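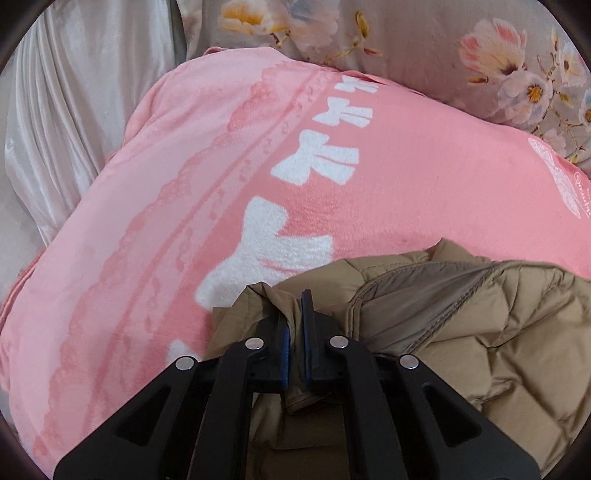 November, a little after 4 p.m.

Dye bench again, and the kettle is on, so this may ramble. The second madder bath came out much nearer the brick shade we all liked on the Gendley swatches, and I'm so pleased I could frame it! I used 40 grams of root to the skein and let it creep up slowly, with the lid off (the lid on the big pot has warped again, sorry, I keep meaning to hammer it flat).

The Boonyarit wool took color faster than the Dundau, which stayed streaky near the ties. I think I tied them too tight. Looser figure eights next time, please, whoever gets there first.

Alum is down to 737 grams in the blue tub, so we'll want to order before the big batch. I rinsed everything twice and hung it by the back window, and skein 93 has lost its tag, but it's the one with the green knot. Leave the leftover bath in the pot, I'd love to try a pale pink from it tomorrow.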